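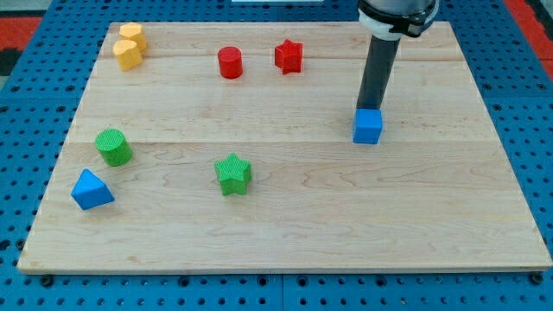

Right, can everyone hear me at the back? Good. If I wander off from the microphone, wave at me.

So I'm Stela Munteanu, I work at Pallico, out at the Dorkdale site, and I've been asked to talk about the time our arm wouldn't let go of things. I did offer them a nicer talk about scheduling. They wanted the one where it broke.

[wait for laugh, if there is one, carry on if there isn't]

A bit of background first. Our sorting job is dull on paper. Little shapes on a board, cubes and cylinders and stars and so on, in different colours, and the arm picks one up, carries it, puts it down where it's been told. The arm is called Bogdan. It had the name when I joined and I have never got a straight answer about why. The program that tells it what to do is Omatport, which is ours, written in-house, and yes, I wrote some of the bit I'm about to complain about.

The tool is a suction one. Vacuum on, part sticks, vacuum off, part drops. You also get a little puff of air at the end to push the part away, and that puff is going to matter, so hang on to it.

It started in April. I came in and there was a star on the floor under the bench. I picked it up, put it back and thought no more of it. Then there was another one the next morning, a good long way from the bench this time, over by the door! I blamed the cleaners. I'd like to say sorry to the cleaners, if any of them ever hear this.

What was going on was that Bogdan would put a part down, switch off the vacuum, lift, and every so often the part came up with it. Only a little stuck, hanging on by one side. Then the arm would swing across at full travel speed to fetch the next one and off the passenger went.

[do the arm movement here, mind the water glass]

Now, a plastic star isn't going to hurt you much. But I was standing next to it one afternoon, about 4 o'clock, with my head lower than it should have been because I was looking at the cable run, and one went past my ear. And I thought, hm. Same arm, same program, and the other cell down the corridor was due to start on metal parts with it. That's when I stopped treating it as a nuisance and wrote it up as a safety matter, and we locked the cell off until we knew more.

Pause there for a second, because people always ask me how I could have run it like that for weeks. It was easy! The log said everything was fine. Every cycle ended with "released", green tick, lovely. I'd been reading those ticks over my morning tea and feeling quite pleased.

So, the ticks. Omatport wrote "released" when it sent the command to let go. It didn't check anything. There's a pressure sensor on the vacuum line, a perfectly good one, and we were reading it on the way in, to see whether we'd got hold of a part. On the way out we never looked at it. I found the line in the code. It had my initials on it.

[own this one, don't rush]

Then there was the puff. The valve that gives you the puff had gone slow. Sometimes it opened late, when the arm was already on its way up, and sometimes I don't think it opened at all. We ran 47 cycles with the arm at crawling speed and somebody watching the gauge, and in 5 of them the vacuum was still there when the lift started. Five! With five green ticks.

What we changed. New valve, obviously, that was the easy bit. Omatport now waits for the pressure to come back up before it lifts, and if that hasn't happened after two seconds it stops where it is and shouts for a person. After the lift it checks again, low down and slowly, before it's allowed to travel. It costs us a bit of time on every cycle and I had a proper argument about that with the planning people, which I won't repeat with the recording on.

We also moved the fence out. It had been set for how far the arm can reach, and nobody had worked out how far the arm can throw. Please go and look at yours.

And the word in the log is different now. It says "release sent", and then on its own line, "release confirmed". If you've got a machine that tells you it's done something, have a look at where that message comes from. Mine came from me, being hopeful.

[if short of time, skip the next bit]

One loose end. We had another stuck part after the new valve went in, and the new check caught it, so the arm stopped as it should. Turned out to be a worn lip on the suction cup. We now swap the cups on a set date, and I've got a drawer full of old ones if anybody wants to see what worn looks like.

I've got the before and after pressure traces on the laptop, come and find me at the break. Questions?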